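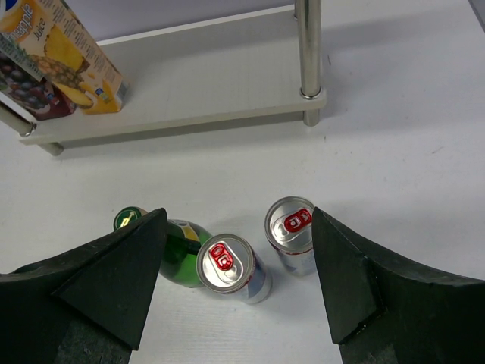 Student Projects Board > Robotics Practicum > Beverage Sorting Task, scoring question

u.gerlach (course staff)
Posted April 2023
Teams are reminded that the sorting task will be graded on 12 runs per team. Each run includes cans, cartons and one glass bottle lying on its side. The bottle may not be set upright by hand before the run begins. Questions about scoring should be posted in this thread and not sent by email.

n_ojo
Our team requests clarification on the bottle. When it lies with the neck pointing away from the base, our gripper closes on the shoulder and the bottle rolls. May we choose its direction?

u.gerlach (course staff)
You may not. The direction is drawn by lot.

acocco
I respectfully disagree with this rule. We have logged 104 practice grasps, and the cans give us very little trouble. Nearly all of our failures involve the bottle. A team that draws an easy direction twice will place above a better team.

h.bako
I do not share that view. With 12 runs the draw should even out. The cartons on the shelf deserve more attention, as our left finger strikes the post whenever we approach from the side.

acocco
Even out for whom? Please publish the draw in advance, at least.

t_omoregie
I would support Aldo's second request. Last term the draw was posted the evening before and no team objected.

u.gerlach (course staff)
The request is reasonable. The draw will be posted the evening before grading. The rule on direction stands. Hauwa, shelf height is fixed at its current setting, so please plan your approach accordingly.

n_ojo
Thank you. We will submit our revised grasp plan on Monday.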